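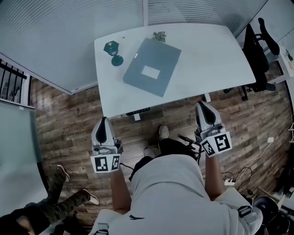
Starting position at the desk, one gripper in each hand.

Recording a Tabletop Task with Hand-Held Grippers
Student Robotics Project, Cerna Workshop
Revised 18 August 2018

These instructions are for students who will record tabletop tasks for the Gistent project. Read them through once before picking up the equipment. A recording session is limited to 50 minutes, including setup.

Before you begin

Clear the floor where you will be standing. Move chairs back and keep power strips and loose cables out of the walking area. Choose the objects for your task and write their names on the session sheet. Everyday items are suitable — a lamp, a closed laptop, a toy.

Check the marker squares on each gripper. They must be clean, flat and fully uncovered. Open and close the fingers several times, and report any finger that sticks.

Recording

1. Put on the shoulder strap and adjust the buckles until it sits firmly.
2. Stand at the edge of the desk and hold both grippers in front of you, fingers pointing toward the desk.
3. Hold still for a slow count of three, then start the task.
4. Approach each object from the side. Close the fingers gently and lift only when the grip is secure.
5. Set the object down completely before opening the fingers.
6. Return to the starting position and hold still again.

Keep each attempt under 15 seconds. If an object falls, finish the movement, mark the attempt as failed and begin a new one. Failed attempts are kept with the others.

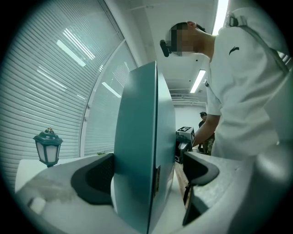 Bañez adds that new students nearly always move too fast on the first day, and recommends five practice attempts with the recorder switched off.

Working with a partner

One student operates the grippers while the other keeps the session sheet. The partner stays clear of the desk during an attempt and speaks only to stop it. Change roles halfway through the session.

Rounded objects need particular care. Place the finger pads at the widest part, keep both wrists level, and avoid squeezing a printed label, which may wrinkle or slide. 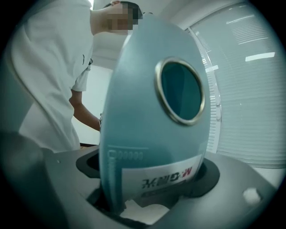
May the same object be used in more than one task?
Each object may appear in two tasks per session, provided that its starting place on the desk is different. Record both places on the sheet.

Closing the session

Stop the recorder before taking off the strap. Wipe the finger pads with a dry cloth and return both grippers to the Gredside cabinet in Room 514. Leave the signed session sheet in the tray beside it.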